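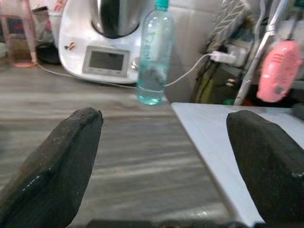 Session 4: Setting Up Your Counter

Okay, before anybody picks up a knife tonight, we're going to talk about where things go. I know, I know, you signed up to cook! But I taught this class in June without the counter talk and we spent half the evening shuffling stuff back and forth.

Start with the cutting board. I like mine on the right with a good stretch of bare counter next to it (if you're left-handed, like Liette Girard, flip everything I say). A white board is great for herbs and carrots, less great for beets, so bring an old one if you're doing the beet salad.

Big appliances go toward the back. Keep the cord behind them and make sure you can still get the lid off without hitting the cabinets. Petrică Iordache measured his at home and had to move the whole thing to the other side of the sink.

Now, water. Keep a bottle on the counter with the cap screwed on. A clear one is handy because you can see how much is left, and it's nice to have when a soup gets too thick and you only want a splash. The lentil recipe on your second sheet takes 500 ml to start, then you add more by eye.

For practice at home:
Clear your counter completely and wipe it down.
Put back only what the lentil soup needs.
Cook it, and write down every time you had to walk away for something.

Bring your list next time, we'll compare. Ismail Radwan had 17 trips on his first try, so don't be shy!

Still missing: the page on onions. Nesma Slaoui has my copy and I'll hand it out when I get it back.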